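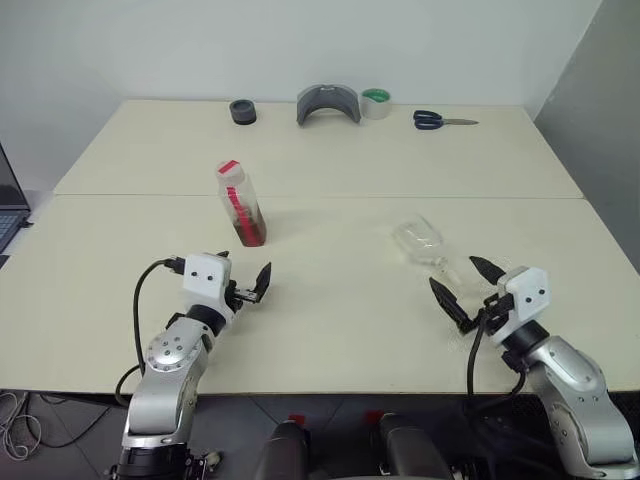 Desk reset thread. Sunday evening, one pot of tea, no plan.

Mondemia Desk Notes (@mondemianotes)
1/ I clear my work table once a week. It used to take most of the evening. Now it takes a couple of songs, mostly from owning less.

Mondemia Desk Notes (@mondemianotes)
2/ Bottles first, always. Empties go out with the recycling. Anything with soda left in it gets finished or poured down the sink. I don't put a half bottle back in the fridge anymore. It goes flat and I never drink it.

Mondemia Desk Notes (@mondemianotes)
3/ Water bottles: cap off, squash, cap back on. Check your own city's rules on caps. Mine changed them in January and I only found out from a sticker on the bin.

Mondemia Desk Notes (@mondemianotes)
4/ Tape and scissors stay out, at the back. I've tried drawers. I've tried a Vurkia organizer with 2 trays. Every time I needed to open a package I was digging, so back on the table they went.

Mondemia Desk Notes (@mondemianotes)
5/ Fold the end of the tape over before you put the roll down. Saves picking at it with a fingernail next time.

Mondemia Desk Notes (@mondemianotes)
6/ Someone asked about scissors. Any pair that cuts cardboard is fine. Wipe the blades with rubbing alcohol when they get sticky from tape. Dry them, then close them.

Mondemia Desk Notes (@mondemianotes)
7/ One small cup for pens. If the pens don't fit, some of them don't work. Test them on scrap paper and throw the dead ones out.

Mondemia Desk Notes (@mondemianotes)
8/ If you use two tables side by side like I do, crumbs get into the seam. Pull them apart once a month and wipe both edges. A dry paintbrush works if you can't move them.

Mondemia Desk Notes (@mondemianotes)
9/ Light tops show every cup ring. Damp cloth, drop of dish soap, dry cloth after. I bought the Terken spray once and went back to dish soap.

Mondemia Desk Notes (@mondemianotes)
10/ Floor last. Whatever you wipe off the table lands there anyway.

Mondemia Desk Notes (@mondemianotes)
11/ Cables next week. I still have a box of them to sort through first.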